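Homes & Interiors | Features | Rooms | Makers | Archive | Subscribe

Print this article | E-mail to a friend

The Table Beside the Bed

Few pieces of furniture are used as often, or chosen with as little care, as the one that stands beside the bed. It is the last thing touched at night and the first reached for in the morning, frequently in the dark. It must hold a drink, a book and a pair of spectacles, and it must do so within a space that is often no wider than a dinner plate.

The Gernside Furniture Collection, which keeps a study store of domestic pieces alongside its public galleries, has given over its summer display to the subject. The display opens in July and brings together 49 bedside pieces, from plain painted pot cupboards to the small drum-shaped tables now found in many furniture shops. It has been arranged by Farzana Munshi, the Collection's keeper of domestic furniture, and will remain in place until the end of the season.

Miss Munshi has chosen to arrange the pieces by the way they open. Visitors pass first the hinged doors, then the drawers, then the open shelves, and last of all the pieces that offer no storage whatever. The effect is to set very old furniture next to very new, and to show how little the basic needs have altered. A cupboard door requires room to swing. A drawer requires room to slide, and a sleeper who can reach it lying down. Several of the earlier pieces fail on both counts, and the wear on their fronts suggests that their owners kept most of what they needed on top.

The round form receives particular attention. A square cabinet presents a corner at knee height to anyone who rises in the night, and in a narrow bedroom that corner is met sooner or later. A cylinder is kinder to the shin. It is also harder to make. The drawer front must follow the curve of the body, the grain must be matched across it, and the box behind must either be shaped to fit or accept a good deal of wasted space at the sides. The Bepari workshop, which has lent three pieces to the display, prefers a straight-sided box behind a curved front, and regards the lost space as a fair price for a drawer that runs true.

There is also the matter of the rim. A slightly raised edge will stop a pen or a tablet from rolling to the floor, and many makers have returned to it after a long period in which perfectly flat tops were preferred. The objection is one of cleaning, as dust gathers where the rim meets the surface. A soft, dry paintbrush deals with it well enough. 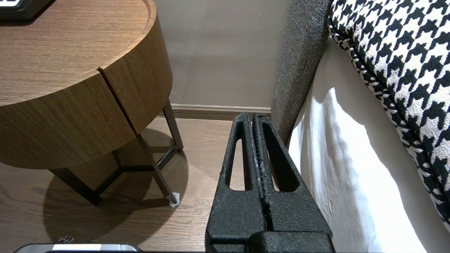 Legs are a question of their own. A solid plinth gives weight and steadiness, but it hides dust and makes a small room seem smaller. Slender metal legs lift the body clear of the floor and allow a broom to pass beneath, and thin bars joining them low down prevent the feet from spreading. The height of the body above the boards matters more than is commonly supposed. The Collection's advice to households is to allow a gap of at least five inches, which will admit most broom heads and the nozzle of a vacuum cleaner.

Three legs will stand firm on any floor, however uneven, whereas four will rock unless the boards are level. Against this, a three-legged piece is more easily tipped by a hand pressed down at the edge, and the risk is greater when a heavy drawer is drawn fully out. The display includes a tall Wamau stand on which visitors may try this for themselves, under supervision.

Where metal feet rest on timber flooring, the Collection recommends small pads beneath each foot. They are inexpensive and can be fitted in a few minutes. White pads show up plainly against brown boards, and some householders will prefer a darker shade, although the paler sort has the merit that a missing one is noticed at once. Pads should be looked at twice a year. Grit works its way into the softer kinds and will scratch a finish as surely as bare metal.

Fathima Patwary, who advises the Collection on the care of timber, has prepared a leaflet to accompany the display. Her guidance is brief. Wood should be dusted along the grain with a dry cloth. A damp cloth may be used for marks, provided the surface is dried straight away. Spray polishes are best avoided altogether on modern lacquered finishes, where they leave a film that shows under a lamp.

"Most of the damage we see comes from water," Miss Patwary writes. "A glass stands overnight, a ring forms, and the owner rubs at it with whatever is to hand. The rubbing does more harm than the ring."

She suggests a cork or felt coaster, and asks owners to move lamps and clocks from time to time. Timber alters in colour with daylight, and an object left in one place for years will leave its outline behind. One cupboard in the display, given by a family who had kept the same clock on it for almost 30 years, carries a neat dark square towards the back of the top. Miss Munshi has asked that it should not be restored.

The final section turns to what is being made at present. Grarnetti has lent a pair of oak cabinets with a recess at the back for cables – a modest provision, but one that visitors to the preview were heard to discuss at some length. Other makers have placed sockets within the drawer. The Collection takes no view on which is the better arrangement, though it observes that a cable should never be trapped when a drawer is closed.

A series of handling sessions will take place each Wednesday at 5 in the afternoon, at which drawers may be taken out and examined. Places are free but should be reserved at the front desk. The care leaflet is available there, and can be posted on receipt of a stamped envelope.

Print this article | E-mail to a friend

Shared 30 times | 5 comments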